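Ponport: a small pile of morning pages

README, last touched 21st April

Hi! So, I've kept a journal since the winter I moved to Mellen, and Ponport is what I typed up from it. There are 207 entries in here, one plain text file each, mostly about waking early, sitting still (or failing to), grief, the creek, and whatever I was chewing on that day.
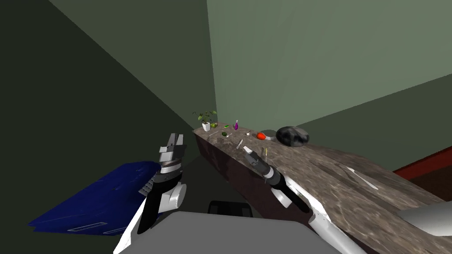

Potted plant at the end of the marble-topped counter, two robot arms reaching in.

The files are named by season and then by a word I liked, so don't expect them to sort nicely. Most run under 300 words. I left the spelling alone, and the lowercase too, that's just how I write before coffee.

There's a folder called grolledmont with 18 entries from the silent retreat up there in December. They're heavier going than the rest! Skip them if you're feeling tender. 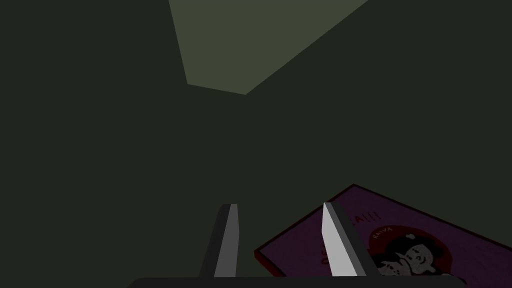

I took out other people's names and anything told to me in confidence. The Bañuelos folder is only walks, with a line or two on each.

Read them, print them, pass them to a friend. Please don't sell them. I'm still typing up the blue notebook, and those go in next.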